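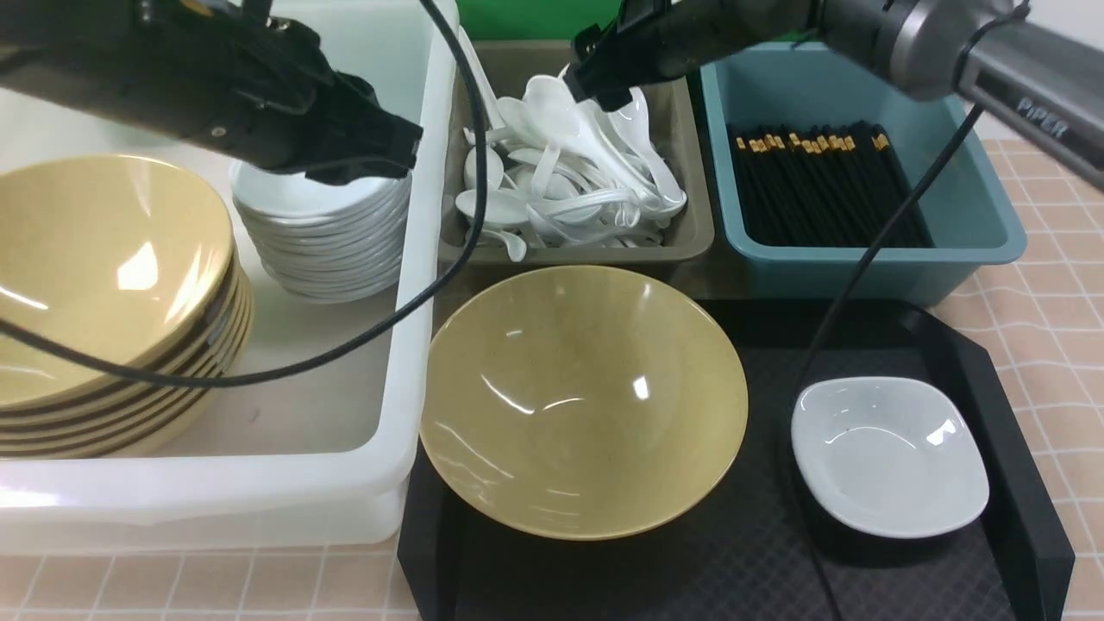 Right arm stalls above the spoon tray, planner returns "no valid grasp"
Opened 10/11/2022
Project: Plindness table setting, planner branch tranville
Status: open, workaround in place

OK so I've been fighting this since we merged the new grasp sampler and I'm putting everything in one ticket before I lose track of it.

The short version: left arm does its bowls and saucers fine. Right arm goes to the soup spoons, gets into the hover pose above the pile, and then just sits there until the planner times out. Log says this, over and over:

[grasp_sampler] candidates: 1,000 after collision filter: 0
[planner] no valid grasp, retry 4
[planner] timeout after 60 s, holding pose

Zero out of a thousand! Every single one thrown out. On the old branch the same spoons were never a problem.

What I tried first (none of it helped):
Restarted the perception node. Same thing.
Redid the hand-eye calibration for the right arm, since I'd been meaning to anyway. The numbers came out nearly identical to the July ones, so I don't think it's that.
Stirred the spoons up by hand and ran it again. Same thing.
Turned the overhead light down in case the glare off the white glaze was wrecking the depth. The depth image looked a bit cleaner, still zero candidates.

Then I dumped the collision scene and opened it in Rolico's viewer, and there's the problem, I think. The segmenter is treating the whole heap of spoons as one object. Then the collision filter adds that object as an obstacle with padding, and the padded blob fills the tray right up to the rim. So any grasp on any spoon is by definition a collision with "the spoon". Pretty silly once you see it.

The chopsticks next door come out as one blob too, but nothing in this task picks them so it never mattered.

Workaround for now: in the tranville config I set the padding for the spoon tray to zero and let the fingers overlap the target object on the final approach. With that I get 17 candidates left after the filter and the arm goes down into the pile. It does sometimes come up with two spoons stuck together – that one needs its own ticket, I'm not mixing it in with this.

I don't want to ship it like this. With padding off we have no margin against the tray walls either, and the right arm comes in at a pretty steep diagonal.

Update, same day: I rolled the segmenter weights back to the Işık set and left everything else on the new branch. Spoons split into separate instances again, at least the top layer. So it's the weights, and the sampler is off the hook (sorry, sampler). Padding is back to default in my local copy and I'm getting valid grasps.

Still to do:
– find out what changed in the training crops between the two sets
– make the planner log which object caused each rejection, it would have saved me most of today
– rerun the full setting sequence, both arms, old weights

Leaving this open until the rerun is done.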